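Sums of Two Squares
Term project, Sostwood School, Slanina group

1. The question

Some whole numbers can be written as one square plus another square. For instance, 13 = 4 + 9 and 25 = 9 + 16. We count 0 as a square, so 16 = 16 + 0 is allowed. Other numbers, such as 3, 6 and 7, cannot be written this way. We wanted to find out which numbers work and to prove as much of the answer as we could with the algebra we have had so far.

2. Method

We made a table of every number from 1 to 200 in Lilix. For each number n we subtracted 0, 1, 4, 9 and so on, and checked whether the remainder was a square. It is enough to stop when the square being subtracted is larger than n/2, because after that the same pairs come up in the other order. Jaruwan Chareonsuk did the first half by hand as a check on the spreadsheet. One cell was wrong because of a typing error in the formula and it was fixed in March.

3. First result

No number that leaves remainder 3 when divided by 4 is a sum of two squares. The proof is short. An even number is 2k, and its square 4k² leaves remainder 0. An odd number is 2k + 1, and its square 4k² + 4k + 1 leaves remainder 1. Adding two squares can therefore only give remainder 0, 1 or 2. This rules out 191, and past the end of our table it rules out 503 as well.
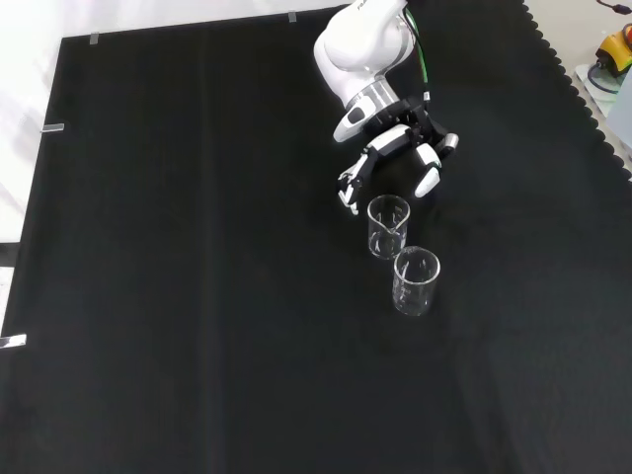

Svetozár Beneš asked after the talk what happens to 2 times 191, seeing that 382 leaves remainder 2 and so gets past the test. He wanted to know if doubling could ever turn a number that fails into one that works.

It can't. Suppose 2n = a² + b². Then a and b are both even or both odd, so a + b and a − b are even. Let x = (a + b)/2 and y = (a − b)/2. Then x² + y² = (a² + b²)/2 = n, so n already was a sum of two squares. Since 191 isn't one, neither is 382. We did not have this in the first draft and have added it as section 3a in the printed copy.

4. Products

If two numbers are both sums of two squares, so is their product. This follows from

(a² + b²)(c² + d²) = (ac − bd)² + (ad + bc)²

which can be checked by multiplying out both sides. With 5 = 1 + 4 and 13 = 4 + 9 it gives 65 = 16 + 49. The table also shows 65 = 1 + 64, which comes from the same identity with the signs switched.
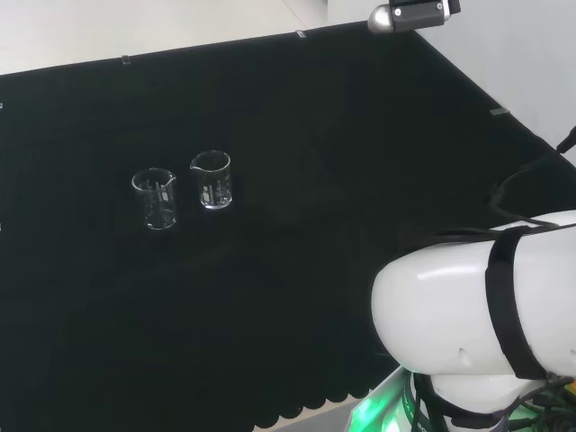
The first result does not work backward. The number 21 leaves remainder 1, but subtracting 0, 1, 4 and 9 gives 21, 20, 17 and 12, and none of these is a square. Its factors 3 and 7 both leave remainder 3. Every prime in the table that leaves remainder 1 did work, and the book says this is true for all such primes. We read a proof but could not follow the middle part, so we only state it.

5. Things left to do

We would like to count how many different ways each number can be written. 25 has two (0 + 25 and 9 + 16) and so does 65. Jaruwan has started a second table for sums of three squares, where 7 and 15 are the first two that fail.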